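Recording Your First Mouse-to-Pad Demos with the Hand-Held Gripper

Posted by Renata Urbańczyk, 9/12/22

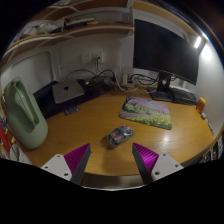
Gripper open, mouse between the fingers and the pad.

This is my favorite starter task, and you can do it at your own desk!

1. Set the mouse down at a new angle every time. Variety really pays off later.
2. Start recording with the fingers wide open and the mouse in view.
3. Move in slowly, squeeze, lift a little, and set it on the pad.
4. Open all the way, back off, and stop recording.

Fumbled a grab? Keep going and tag it "retry" in Plarik. Those clips are great to have.

Leave your usual clutter where it is, and switch desks after 500 clips if you can. We trained our first decent model on 1,233 of them, and I still love watching it go for the mouse.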